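I've been playing with Messka for a month now and I keep meaning to write it up, so here goes. It's a simulator kit for people who want to try out robot arms without owning one (my spare room thanks them). You pick an arm, pick a room, drop some objects in and start telling it what to pick up. Tegan Pearce mentioned it to me back in December and I wish I'd listened sooner!

Most of my evenings have gone on the dining room setup with a curly green plant and a plain white bowl. Blocks are easy. A vine with thin stems going every which way is a proper test of where you put the fingers, and I love it.
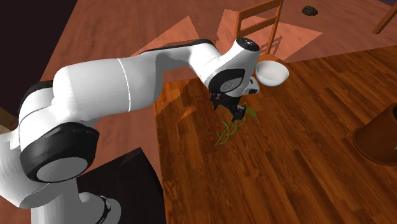 Plant in the gripper, bowl just beside it.

What I like most is how quickly you can have another go. Change one line, press run, and you're back at the table before the kettle's boiled. I've logged 1,284 attempts so far, which sounds mad written down, but a lot of them ran while I was asleep. The handbook is a cheerful 358 pages and the chapter on grasping is really good, with worked examples you can paste straight in.

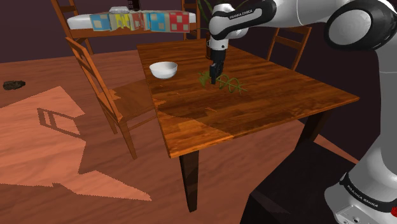

Being able to move the viewpoint has helped me no end too. I'd spent ages fiddling with the approach height from close up, then pulled back and could judge the whole reach of the arm at once.

Grumbles? The object menu is slow to load, and saving a room under a new name takes five clicks. Thilini Munasinghe has posted a shortcut for that on the Messka forum, so I'm trying it tonight. After that I want to have a go with two plants.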